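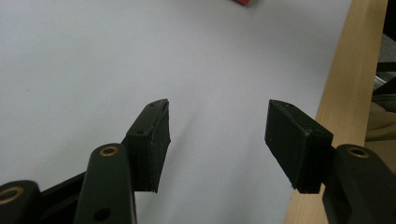 ## Work Tables at Clultbridge: A Conversation with Carola Buschmann

March 10, 2025

The Clultbridge center replaced its work tables in January. Carola Buschmann, who manages the building, chose a pale top with a smooth surface.

"People lay out small parts on it, and a light surface makes them easier to find," Buschmann said.

The center bought 8 tables from Warnutent. The approved budget was $2,000, and the final cost came to $1,720.

Buschmann said users are asked to clear the tops before leaving. "We had shelves built for storage. The tables are for working."

A second order, for the Skunlow annex, is under review.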